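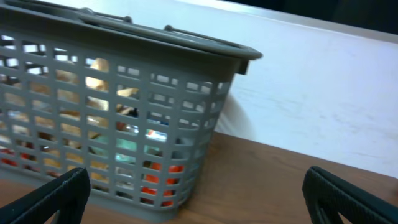 レジ袋が有料になってから、買い物のやり方をずっと決めかねています。エコバッグは三つ持っていて、三つとも玄関にあります。家を出るときに目の前にあるのに持って出ないので、置き場所の問題ではないらしい。そこで最近気になっているのが、店にあるような格子のプラスチックのかごを自前で持つ、いわゆるマイかごです。持ち手が二本、縁にぺたんと倒れるあの灰色のやつ。近所のスーパー「Drudar」では精算済みの品をレジの人がそのままマイかごに詰めてくれるそうで、袋詰めが苦手な身には大変まぶしい話です。ただ、うちは駅から歩きで車なし、週に6回は店に寄ります。徒歩でマイかごを使っている方、いますか。正気かどうかも含めて教えてください。
(投稿者:ねぎはみ出し)

2. 半額シール待ち
徒歩でマイかご、やってました。過去形です。
かごは中身が空でも場所を取ります。行きの道で空のかごを提げて歩いていると、川へ洗濯に行く人の気分になります。あと膝に当たる。四年前の話ですが、膝はまだ覚えています。

3. 米は宅配
車の人間ですが、マイかご以外に戻れません。トランクに置きっぱなしなので忘れようがない。Drudarのかごは400円でした。エコバッグを玄関で三つ育てるよりは安いと思います。

4. ねぎはみ出し
>>3
育ててはいません。勝手に増えました。
400円は思ったより安いですね。膝の治療費は別でしょうか。

5. 底が抜けた人
反対意見を置いておきます。
マイかごの人がレジに並ぶと、詰め方の注文が始まって列が止まることがあります。卵は上、でも牛乳は横にしないで、あ、そのパンは別で、と。そこまでこだわるなら自分で詰めればいいのでは。

6. 元レジ
>>5
以前Banaの店舗でレジを打っていました。マイかごのお客さんは、打つ側からするとむしろ楽です。店のかごから移すだけなので。
止まるのはかごのせいというより、小銭を一枚ずつ探す方のほうです。これはエコバッグでも風呂敷でも止まります。
ひとつお願いがあるとすれば、前の店で買った物を底に残したまま出さないでください。どれがうちの商品か、こちらは知りません。

7. 底が抜けた人
>>6
それは失礼しました。ただ、私の前に並ぶ人はいつも注文の多い人です。巡り合わせでしょうか。

8. 半額シール待ち
>>7
列の選び方の問題かと。

9. 紙袋派
かごの欠点は、軽い物で埋まることだと思います。ティッシュを入れた時点でほぼ終了です。肉や牛乳の居場所がありません。うちは帰宅してテーブルに置いて眺めると、だいたいこうなります。

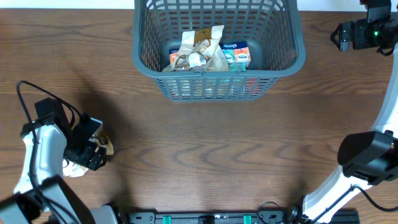

クリネックスと紙袋でこの混み具合

布の袋ならティッシュは脇に抱えて、残りを肩に掛けられます。見た目は引っ越しですが。

10. 米は宅配
>>9
ティッシュも宅配にすればいいんですよ。

11. 紙袋派
>>10
何でも宅配にしたら、この話題そのものが要らなくなります。

12. 坂の上
徒歩組です。折衷案として、Tzavarasの折りたたみカートに手持ちのかごを載せています。平地では快適です。うちは坂の上なので、快適なのは行きだけです。
音はします。夜九時を過ぎると、自分がどこを歩いているか町内に知れ渡ります。

13. 底が抜けた人
カートは通路で後ろの人の足を轢くので反対です。

14. 坂の上
>>13
何なら賛成してもらえますか。

15. 底が抜けた人
>>14
Semikの保冷リュックです。両手が空いて、轢かず、膝にも当たりません。背中は冷えます。十一月に入ってからは正直つらい。

16. 元レジ
リュックの方は、サッカー台で下ろして詰めて背負うまでが長いです。混んでいる日は端の台を使っていただけると助かります。あと、いちばん最初に豆腐を入れる方が本当に多い。

17. 底が抜けた人
>>16
豆腐は先に入れていました。改めます。

18. ねぎはみ出し
皆さんありがとうございます。昨日Drudarに行って、かごを手に持ってみました。膝に当たる位置がよくわかりました。
家計簿を見たところ、レジ袋代は今年に入って1166円でした。かごなら二つ買えてお釣りが来ます。悔しいので、当面はエコバッグを上着のポケットに入れておく方法を試します。かごはそのあとで考えます。

19. 半額シール待ち
>>18
その上着を着ない日はどうするんですか。

20. ねぎはみ出し
>>19
今日がそれでした。袋、買いました。大きいほうです。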